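Cakholm Support Portal
Ticket 1914 – Planner reports a part where there is no part
Product: Caldeira motion planner, Brevetti perception node
Site: Trostham, two-arm cell
Opened: 2 May 2026
Reporter: Jui-lin Kwok
Assignee: Odair Cavalcanti
Severity: Medium (was High, was Low, was High)
Status: Resolved, pending release

Summary

The right arm refuses to set anything down in the middle of the green cloth. The planner reports "placement region occupied" and retreats to its waiting pose, where it stays until somebody clears the fault. The fault comes back on the next cycle. The left arm carries on picking sheet-metal parts out of the blue tray as if none of this concerned it, then runs into the handover timeout and sulks as well.

Expected behavior

Part comes out of the tray, gets handed over, gets placed on the cloth. Everybody goes to lunch.

What we tried before opening this

Restarted the planner. Restarted perception. Restarted both in the other order, on the theory that they hadn't liked the first one. Recalibrated the head camera, which passed. Recalibrated the wrist camera, which passed with a slightly better score than before and changed nothing.

Comment – Odair Cavalcanti

Thanks for the report. Could you send the scene dump from a failed cycle? It is the file that ends in "world", and you want the one written at the moment of the fault. The one from startup will be larger and more tempting.

Also, what does the object list call the thing that is in the way?

Comment – Jui-lin Kwok

Dump uploaded. The object list calls it "bracket_flat", confidence 62 percent. We do own flat brackets. They are not on the cloth. I have put my hand where the planner thinks the bracket is and can report that it feels like cloth.

For completeness, the planner then reported my hand as well, so that part is working.

Comment – Odair Cavalcanti

OK, I have the dump open. There is one object on the cloth, sitting a little left of center as the head camera sees it, lying flat, with a footprint that looks nothing like a bracket unless you are feeling generous. The classifier threshold is set to 60 in the default profile, so 62 gets in. Somebody's feeling of generosity was apparently shipped as a default.

Two things to check on your end:

1. Is the surface clean at that spot? Marks, labels, tape, anything with an outline.
2. Is the depth gate on? Look for min_object_height in the Brevetti profile. If it says zero, the node will happily accept objects that have no thickness, and so will believe in anything with edges.

Comment – Jui-lin Kwok

1. There is a faint yellow stain on the cloth. There are also some small white bits next to it.
2. It says zero.

I would like it noted that I did not set it to zero. 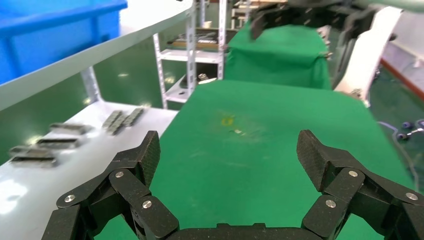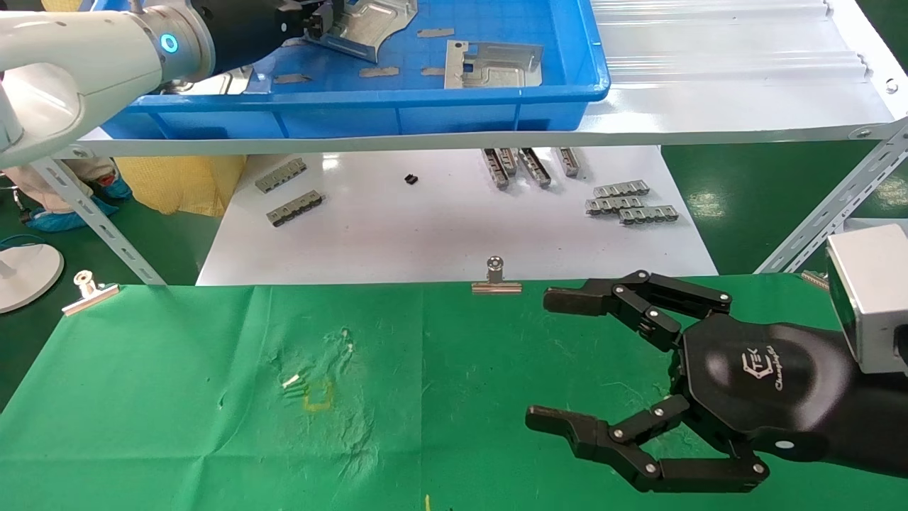

Wrist camera first, head camera second. The yellowish stain is on the green in both.

Comment – Odair Cavalcanti

Well, there's our bracket. From the head it has a rough outline and some white fragments beside it, and I can see how a tired classifier would round that up to sheet metal. In the wrist view it is just a smudge. The wrist detector agrees with me and gives it no label at all.

That opens a second question: if one camera says bracket and the other says nothing, why does the bracket win? I'm pulling in Gert, who wrote the fusion rules and will now have to read them.

While I have you, please do not change the cloth yet. I know it's the obvious fix. It will also work, and then we'll have a clean cloth and a broken profile until the next mark turns up.

Comment – Gert Mabaso

I have read them. The rule is "any camera may add an object, all cameras must agree to remove it". It was meant to be conservative. With the wrist camera there is a catch: it can only vote on a region it has an unobstructed view of, and the gripper self-mask decides what counts as unobstructed.

The self-mask on your profile is for the old fingers. It's a wide trapezoid across the lower part of the view, sized for something a good deal chunkier, and it takes in the stain. So the wrist camera looks right at the spot, sees no bracket, and is told that its opinion on this area isn't wanted. The vote goes one to nothing with one abstention.

I ran your dump through the replay tool 100 times with small noise on the camera poses. With the current profile the phantom was kept in every run. With the correct self-mask it was thrown out in all but 46. That's better without being good, and it tells me the mask is only half of it.

Comment – Jui-lin Kwok

So we have a threshold that is too low, a height gate that is off, and a mask for a gripper we no longer have. Is there a fourth one? I'm asking so I know whether to get coffee.

Comment – Gert Mabaso

Get coffee. It's a small one.

The object cache holds on to anything it has seen until something contradicts it. Restarting perception clears the node, but the cache is written to disk and read back at startup. That's why your restarts did nothing in either order. The phantom in your dump has an age of 1,914 cycles. It has seniority over most of the real parts.

Workaround (Odair, tested on the Trostham profile)

Do these in order. If you clear the cache first, the phantom comes straight back and you'll think the steps are wrong.

1. Pause the cell from the panel and let both arms reach their waiting poses.
2. In the Brevetti profile, set min_object_height to 0.8 mm. Don't go higher. Your thin strips are flat too, and we would like to keep seeing those.
3. Raise the placement-region threshold to 75. Leave the tray threshold alone. Parts overlap in there and their scores are lower for honest reasons.
4. Load the self-mask called "fingers_segmented" for both wrists. The profile accepts it on one wrist only and says nothing about the other, so check both.
5. Stop perception, delete the cache file, start perception.
6. Unpause and watch the object list for one full cycle. The cloth region should be empty of objects before the first placement.

If the list still shows a bracket after step 6, send a new dump before touching anything. Please resist step 7, which everybody invents for themselves and which is always a reboot.

Comment – Jui-lin Kwok

Steps done. Step 4 caught me exactly as described: left wrist had the new mask, right wrist still had the old one, and the profile page showed a cheerful green tick for both.

Object list has no bracket on the cloth. First placement went through, and the ones after it too. The stain is still there and perception has stopped taking it personally.

One leftover. The planner log prints "region occupied (stale)" at startup, once, and then goes ahead anyway. Is it safe to ignore?

Comment – Odair Cavalcanti

Safe to ignore. The planner keeps its own copy of the last fault so it can show it on the panel, and it prints that copy before asking whether it's still true. I've raised it as a separate ticket with a title I was asked to soften.

Comment – Valquíria Frota

Picking this up for the release notes. Please correct me where I'm wrong:

– Default min_object_height changes from zero to 0.8 mm for new profiles. Existing profiles keep their value and get a warning at load.
– Self-mask is checked against the configured gripper on each wrist separately. A mismatch is a fault and no longer a green tick.
– Cached objects expire if they have been seen by only one camera. Gert still owes me the number of cycles.
– The occupied-region message names the camera that reported the object.

Jui-lin, would you be willing to run the release candidate at Trostham with the same cloth?

Comment – Gert Mabaso

Expiry is 50 cycles. I argued for 20 and lost to myself after replaying the tray, where one camera is often the only one with a view.

Comment – Jui-lin Kwok

Yes, happy to run it. I've put a note on the cell asking people not to change or wash the cloth, signed "perception regression test". So far it has been respected.

Status changed: Open to Resolved, pending release (Odair Cavalcanti)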